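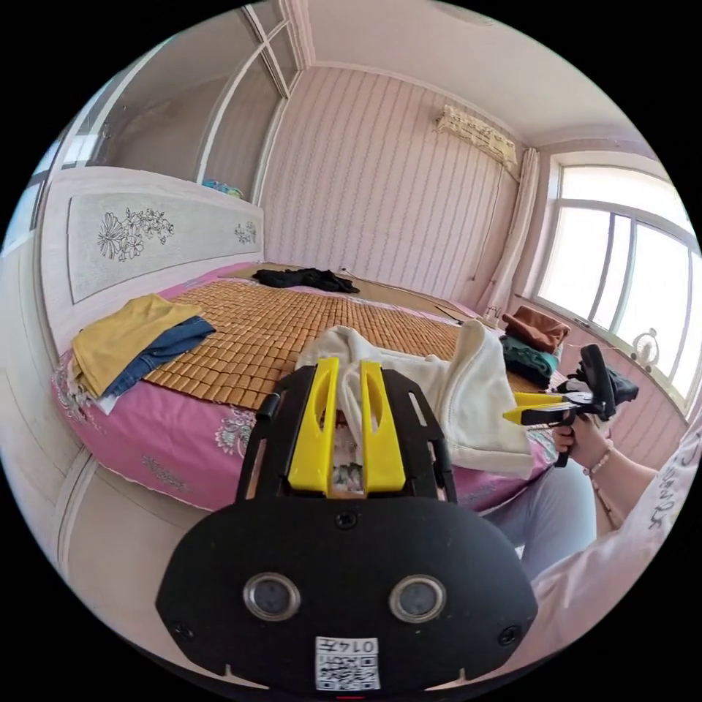
Clumden Park will open its gates for the new season in January with 46 rides and a revised system for managing lines, according to Lev Zinchenko, the park's director of guest operations. Over the past year, he said, his department has reviewed every sign a visitor is expected to read. "If a guest has to stop and work it out, we replace it," he said. Ride entrances will be marked in strong, simple colors, such as bright yellow against black, and each will carry a small white label with a QR code linking to current wait times.

The largest change concerns the Cavitz, the park's indoor coaster, where guests have waited up to 206 minutes during school vacations. Visitors will now reserve a return time on arrival. "We would like families to spend that time at lunch, or at a show," Mr. Zinchenko said.

Tamara Fedoruk, who oversees the park's hotel, confirmed that its 752 rooms will remain open throughout the winter. Overnight guests may enter one hour early – a benefit previously limited to the summer months. Asked whether ticket prices would rise, she said that no decision had been made.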